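Hedstead workshop notebook
Home | Notebook | Stock list | Methods | Contact
Print this page | E-mail this page
December, entry begun 8:10 a.m.
By the finishing bench

Walnut hull dye, second bath

Carried on with the hull bath from last month. The first one went too cool and gray on the linen and I want a brown that stays warm after washing. Same hulls, from the Naso sack, the one with the torn corner. They were soaking overnight in the enamel pot with the lid on.

Strained through the old curtain mesh before heating. The liquid was nearly black and smelled like wet leaves. A lot of grit stayed in the mesh, more than last time, so I think the bottom of the sack is mostly dust. Should sieve the next lot dry.

Brought it up slowly and held it just under a simmer for 40 minutes. No mordant on samples A and B. Samples C and D had the alum from Purevum, weighed at 15 percent of dry fabric weight. E is C repeated with a pinch of iron added in the last few minutes. I did not measure the iron and I should have.

Results after rinsing and line drying indoors:

A - linen, no mordant. Light tan, a bit pink in window light. Even.
B - cotton, no mordant. Paler than A. Blotchy at one end where it sat folded against the pot.
C - linen, alum. Closest to what I want. Warm, mid brown.
D - cotton, alum. Good color but there is a tide line across the middle.
E - linen, alum and iron. Too dark, and it has gone greenish. Same problem as the first bath.

The tide line on D is my fault. I lifted it out to look and left it hanging over the spoon while I took a phone call. Keep the cloth under the surface the whole time, or take it out and be done.

Rinse water ran clear on the 7th change for C, a good bit sooner than for E. Our tap water is hard and I suspect that is part of the gray. Shojaei sells a softener for dye baths but the small tub is out of stock, so next time I will use rainwater from the barrel if it hasn't frozen.

Wash test: C and D went through a warm hand wash with plain soap. C lost a little. D lost more, and the tide line got easier to see. A and B still to do. Strips of all five are taped in the south window with half of each covered in foil - leave them alone please, even if the sun is in your eyes.

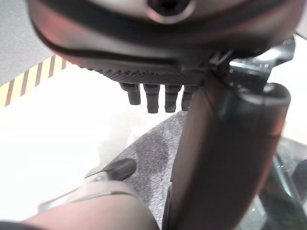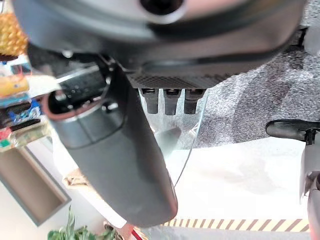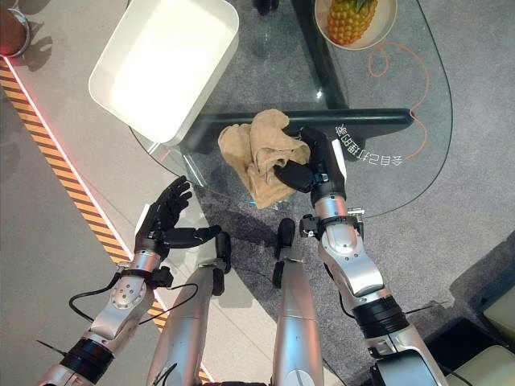
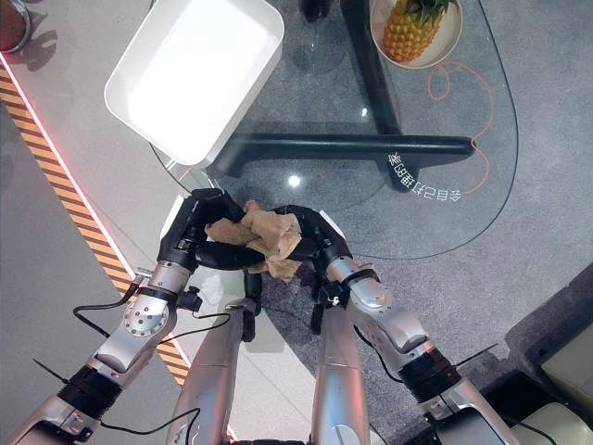

Beige to tan is the range to aim for with the unmordanted pieces.

Next bath

1. Sieve the dry hulls and throw out the dust.
2. Soak in rainwater, two nights this time.
3. Wet the cloth out properly. B went in half dry and I think that accounts for the blotches as much as the fold does.
4. Alum at 20 percent on one linen piece, everything else as for C.
5. Weigh the iron, or leave it out.

The used bath is in the lidded bucket under the sink, marked HULLS 2. It still has color in it and will do for the wool scraps. Enamel pot needs scrubbing before anyone uses it for a light color. We are down to the last pair of long gloves, so I put them on the order sheet along with pH strips.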